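The ferry to Brollov did not leave on Saturday, and my aunt said this was a sign. For my aunt, many things were signs. The ferry man said it was the ice.

We had one suitcase and a cardboard box with the letters of my grandfather. He wrote them from Trerkska in the winter of the big strike, and he numbered each one in the corner. The last number was 1263. My aunt wanted to give them to the museum in Brollov before she became too old to carry them.

"We wait," she said, and sat down on the bench near the heater.

So we waited. The ticket window closed at 9. A woman came to wash the floor and asked us to lift our feet, and we lifted them. Outside, the ferry *Inga* stood with all her lights on, as if she wanted to go more than we did.

My aunt opened the box and took out a letter from the middle. I had never heard her read aloud before. Grandfather wrote about bread, about a coat he had sold, about a dog that followed the workers to the gate every morning. He wrote that he dreamed of the house in Melus, and that in the dream the door was always on the wrong side.

"But it was on the wrong side," my aunt said. "He built it so himself. He was angry with the neighbors."

She laughed until she had to hold the box with both hands. Then she became thirsty and sent me to look for something to drink.

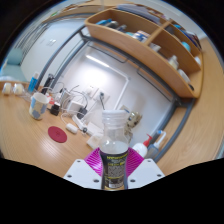 The ferry man, passing with his keys, told us that he had known that house, and that the door faced the river because it was the neighbors who had moved, not my grandfather.

My aunt looked at him for a long time. I thought she would argue.

"Which neighbors?" she asked, and she made a place for him on the bench.

He sat down. She gave him the letter, and he put on his glasses and read it slowly, with his finger under the line. When he came to the dog, he stopped and asked if he could read that part again.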